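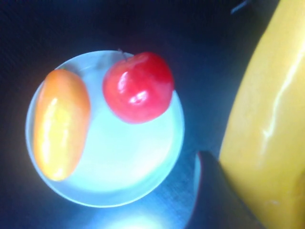 August 14, 2020. My right shoulder is killing me and I've only myself to blame, because I asked for a longer turn on the controller and Minoru said fine, take the whole morning. So I did! We're still on the fruit and plate job, and I think I'm finally getting the hang of driving the arm without looking up every two seconds. What I keep forgetting is how different everything is from the wrist view. The banana is this huge yellow wall down the side of the screen, and next to it you get one black finger poking up, and you're supposed to work out from that how far you are from the plate. The red one is easier for me, it's so shiny. I was squinting at the orange one for a good while before I trusted where its edge was.

Minoru's big thing today was hesitation. He sat down with me after lunch and played back a few of my demos from yesterday (ugh) and every time I wasn't sure about a grasp I'd stop dead in the air and sort of wiggle. I had no idea I did that. Whatever I do with the controller goes into the recording, wiggle included, and then the robot learns that wiggling over a banana is part of picking up a banana. He showed me an older run where it had picked up exactly that from Carmela, hovering and twitching like it was about to sneeze. She was right there and laughed harder than anyone.

So the new rule for me is decide first, then move. If I mess it up I toss the take and go again. I tossed 12 of them before coffee, which felt terrible, and then 20 good ones in a row, which felt amazing, and then Ayane told me I'd had the wrong task name typed in for the last few and we had to go back and fix them. Typical.

We also tried hand guiding for a bit, where you switch the motors to soft and just push the arm through the motion yourself. I love it. You can feel the weight of the thing and you know right away when a wrist angle is awkward. Trouble is your own hands end up all over the camera views, and then the recording is full of fingers that won't be there later. Isamu likes to do it anyway, then play the motion back with everybody standing clear and record that. It takes twice as long, but his playback takes are smoother than anything I can do with the controller, so I'm not going to argue.
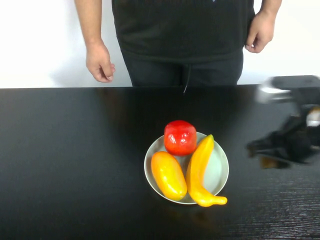
How many demos does it need before it can do the fruit on its own? Minoru's answer is that the number matters less than how much you change between them, and that a small pile with the plate and the fruit moved around every time will beat a big pile where nothing moves. We're at 1,401 on Skullmont (that's this task, Carmela names them all and I've stopped asking), counting everything back to March, and he thinks a fair chunk of the early ones should go.

I did my best to mix it up this afternoon. Turned the banana the other way, pushed the plate over, put the orange one closer to the rim. It's weirdly hard to be messy on purpose! I kept setting it out nicely, like I had company coming. Ayane says to shut your eyes and put the plate down wherever, so I might try that.

Latency was bad again toward the end, the arm trailing behind my hand just enough to make me overshoot. Isamu thinks it's the cable. I think it's the laptop. We restarted both so now we'll never know.

Tomorrow I want to do 15 more with just the red one, slow and clean, and I need to ask Mitsuko if she can get us the spare grip pads. Also bring the heat patch for my shoulder, it's in the bathroom drawer.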